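Changes in Operator Work After the Introduction of a Robotic Loading Cell at Himmont

Project report, final version, June
Author: Margarida Loureiro
Site supervisor: Rosário Lobo, Himmont

1. Background

Himmont machines small housings and brackets for pump makers. Until last year every part on Line 2 was loaded and unloaded by hand. An operator stood at the machine, opened the door, took out the finished part, blew off the chips, set the next blank in the fixture, and pressed start. The job was repeated for the whole shift, with breaks set by the line schedule.

The company then bought a loading cell from Plultberg. It consists of one six-axis arm with a parallel gripper, an infeed tray, and a guarded area with a light curtain. The cell serves two machines. The purchase was justified on output, and no study of the operators' work was planned. This project was set up to fill that gap.

2. Questions

The report deals with the following:
What tasks did the operators have before the cell, and what tasks do they have now?
Which skills are used more, and which are used less?
How do the operators judge the change?

3. Method

I spent the spring term at the plant, with visits on early and late shifts. Task times were taken by hand with a stopwatch and entered on a paper sheet. For the period before the cell, I used the work instructions and the time sheets kept by the line office. Operators were interviewed alone, in the break room, and their answers were written down without names.

Part of the new work takes place in Vik, the simulation program used at Himmont to prepare grip positions before they are tried on the line. I sat with the operators during these sessions and logged what they changed and why. The practice model uses plain test shapes in place of the real parts. The wrist view is the one the operators kept open most, as it lets them judge the approach angle and the gap between the fingers.
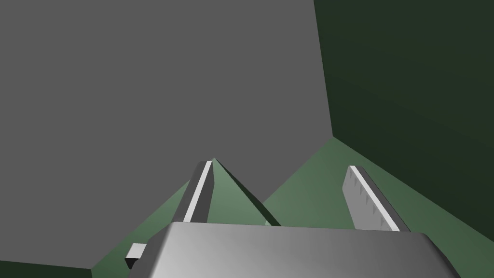
Department of Industrial Engineering, Work and Production Systems Group

In the view used for the approach exercise, the fingers are open and a pale green peak lies in the gap between them, with no contact. The right finger carries a row of small teeth on its face. Operators were asked to say whether they would go on from this position or back off and turn the wrist first. The answers differed. Those with long experience of hand loading tended to talk about where the force would go on a sloped face, while newer staff looked first at the clearance.

4. Results

4.1 Tasks

Hand loading has nearly gone from Line 2. It is still done when a batch is too small to be worth a new program. On the logged shifts the cell made 405 loads at most and 187 at least. The low figure came from a shift with a long stop caused by a worn door switch.

The operators now fill the infeed tray, check parts, clear stops, and adjust grip positions. Tray filling is done in one block, which leaves a longer stretch without fixed handling work. That stretch is mostly taken up by measuring, which used to be done by the quality office.

4.2 Skills

Feel for the part in the fixture is used less. Several operators said they used to notice a bad blank by its weight or by the way it sat. The gripper gives no such signal, and bad blanks are now found later, at the measuring bench. Reading alarm text and working in Vik are used more. Training for this was two days, given by the supplier, and covered restart procedures only. Grip adjustment was learned from coworkers.

4.3 Operators' judgment

Less strain in the shoulders and wrists was named in every interview. Opinions on pace were mixed. Some liked being able to plan their own hour. Others found it harder to rest, as a stop can come at any time and the cell is visible from the shift leader's desk. Pay grades have not been changed, and this was raised often.

5. Discussion

The cell removed a repeated physical task and added checking and setup tasks. The added tasks were not written into the job description, so they fall on whoever is willing to take them. On the late shift this was the same person on most visits.

The loss of early detection could be reduced by a weight check at the infeed. Rosário Lobo has asked for a price from Ivham, the supplier of the tray. The check would not replace the operator's judgment of how a blank sits.

6. Limits

The study covers one line and one cell. Times from before the cell were not measured by me, and the time sheets do not separate loading from cleaning. The simulation sessions used test shapes, so the operators' remarks on them cannot be carried over directly to the housings.

7. Recommendations

Add grip adjustment and measuring to the written job description for Line 2.
Extend training to cover Vik, with paid time for practice.
Rotate setup work on the late shift.
Review pay grades once the new job description is in force.

The task sheets and the blank interview form are kept with the group office.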